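The Brekthorpe trade hall opened at 8 in the morning, and by the time our bus from the station pulled in, the coffee line already reached the coat racks. Four of us from the newsletter went this February: Helmut Teuber, Noemi Ruggiero, Ada Morelli and me. We had one day to look at paper, binding supplies and small presses.

The fair takes up two floors. Downstairs is machinery, mostly cutters and folders, and it is loud. Upstairs is paper, board, cloth and glue. The guide lists 307 exhibitors, though a good number share a table. Helmut wanted a used guillotine and stayed downstairs until lunch. The rest of us took the stairs.

Food is the weak point. There is one counter, it sells soup and rolls, and the seating is for a much smaller crowd. Most people ate standing up. Take a sandwich with you, and take a bag for your trash, which has to go out with you under the hall's new rules.
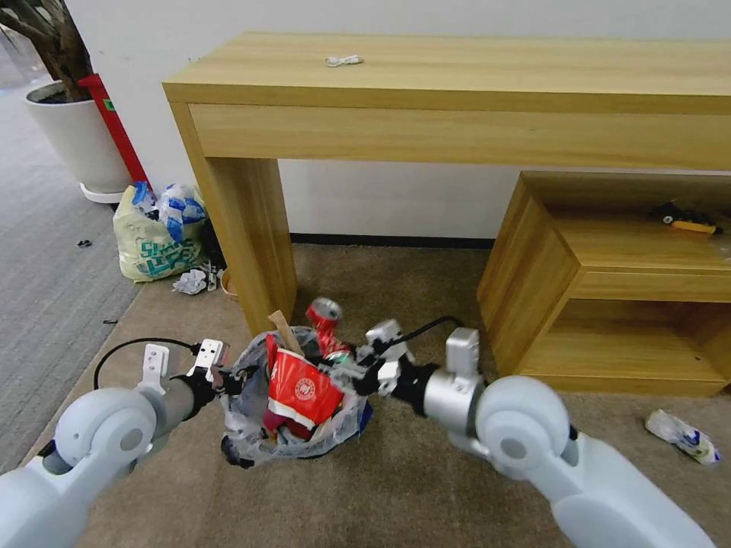
**Vol. 36, page 8**

Sorrentino had the best paper stand. They make a cotton sheet in two weights and will cut to size for small orders. Morena Russo ran the stand and let visitors fold and tear samples. The heavier weight cracked a little when folded against the grain. The lighter one took a fold well both ways, and Ada ordered a pack for her spring class.

Across the aisle was Hollow, who sell book cloth by the yard. The colors are good, mainly grays, greens and a dull red. Prices are up from last year. They no longer carry the narrow rolls, so anyone binding pocket books will end up with a lot of waste.

At noon we heard Mirko Bassi talk on repairing account books. He works with ledgers from a grain merchant, and the oldest one he showed has 1437 pages, sewn on leather strips. He keeps the old thread wherever he can. The talk ran long and there was no time for questions, but he stayed by the door afterward and answered Noemi's about paste. He uses plain wheat starch and makes it fresh each morning.

The afternoon was for furniture and workroom fittings. Noemi is setting up a bench at home and wanted something solid, at sitting height, with room for drawers or a small cabinet below.

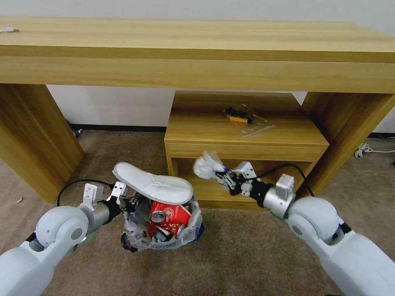 *Desk with a low nightstand beneath, both in light wood.*

Nanorier had a new glue in a squeeze bottle. It dries fast, too fast for casing in, but it may suit boxes. I bought one to try.

Helmut did not get his guillotine. The one he liked was sold before he came back from lunch. We caught the late bus, and Ada's paper rode on the seat beside her.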